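Household Linens, Unit 9: Folding and Stacking Terry Towels
Stevport Adult Education, Room 137
Handout for the September session

Bring your own towel if you have one. Otherwise take one from the Mancuso bin by the door and return it folded at the end.

Last unit covered washing and drying. Today is folding only. Read the section on hems before you start, as most of the trouble in the last group came from there.

Terms

Terry: cloth woven with loops on one or both faces. The loops hold air, so a terry stack never presses as flat as a sheet.
Hem: the stitched edge at each end. It is denser than the pile.
Closed edge: the side of a stack where the cloth turns over.
Open edge: the side where the separate layers can be seen.

Basic shelf fold

Lay the towel out flat on the table and smooth it from the center outward. Bring the long sides together and match the corners. Fold the ends in toward each other, then fold once more. Run your palm over the top — light pressure only. Leaning on it crushes the loops and the stack springs back anyway.

Some softness at the folds is normal with terry. Look at the edges before deciding whether to start over.

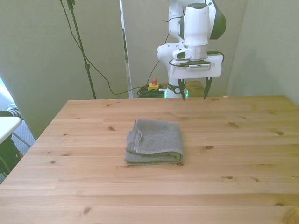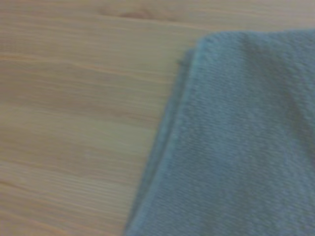
Folded terry on a wood tabletop.

How do I keep a stack of towels from sliding over on the shelf?
Alternate the closed edges, so that one towel has its thick side to the left and the next has it to the right. Keep the stack to nine towels or fewer.

Shelf order

Closed edge to the front on open shelves. In a cupboard it matters less. Bath towels go below hand towels, and washcloths get their own basket. The Ovmont shelving in our room is narrow, so fold in thirds the long way before folding the ends.

Do not store towels in the Peva bags overnight. Those are for carrying only.

Practice

Fold three towels with the basic fold and two in thirds. Leave them on the table for checking. Supply sheets 1505 and 1537 are in the folder at the front; read 1537 for next time — it covers fitted sheets.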